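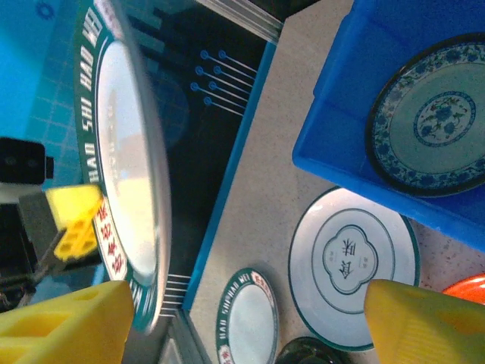 *White plate, dark green rim, "HAO SHI HAO WEI" along the band.*

**Stillenier tenancy hearings project - progress to end of May**

For: Encarnación Urquijo, grants
From: Mwende Mabula

Quick one, fuller figures with the next claim form.

**Casework**

109 tenants seen so far. Mostly deposits and repairs, a few evictions. 28 went as far as a tribunal hearing, Nusrat Gazi sat in on nearly all of them. 21 settled before a date was fixed - better than we put in the bid. The rest are open or got advice only. Still slow getting replies from landlords' agents, we chase by letter and then by phone.

Telephone hearings remain a problem. People miss the call as the number comes up withheld. Have now put this in bold on our letter.

**Money**

Spent £2738 on interpreters, which is over the line for this period. Zakhar has moved the unspent travel across, per your email. No other changes. Will need to talk about interpreters for the second half, one long hearing used up most of a month's budget.
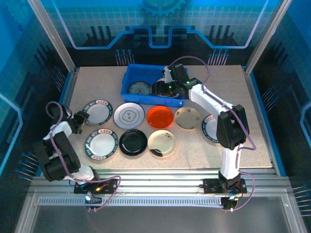 Hearing bundles are the thing that eats our time. Tenants turn up with a carrier bag of letters, photos of damp, bank statements, all mixed, and the tribunal wants it numbered and in date order. Horacio has started doing it flat on the big table before anything gets scanned. Two rough rows - tenant's papers nearest you, landlord's behind - and one bin at the back for duplicates and anything not going in. Quicker than the old folders and we have had no bundle sent back since. Will write it up as a one page guide, draft with you shortly.

**Not done yet**

- Evening session in Wullness. Room agreed, no start date
- Plain words version of the appeal leaflet, with Nusrat for checking
- Feedback forms. Poor return, may try asking by text insted
- Second adviser post - advert went out, two applicants, interviews to arrange

**Need from you**

A yes or no on the interpreter line before we book any more hearings help. Also whether the Wullness sessions can count towards this years target if they start late.

Mwende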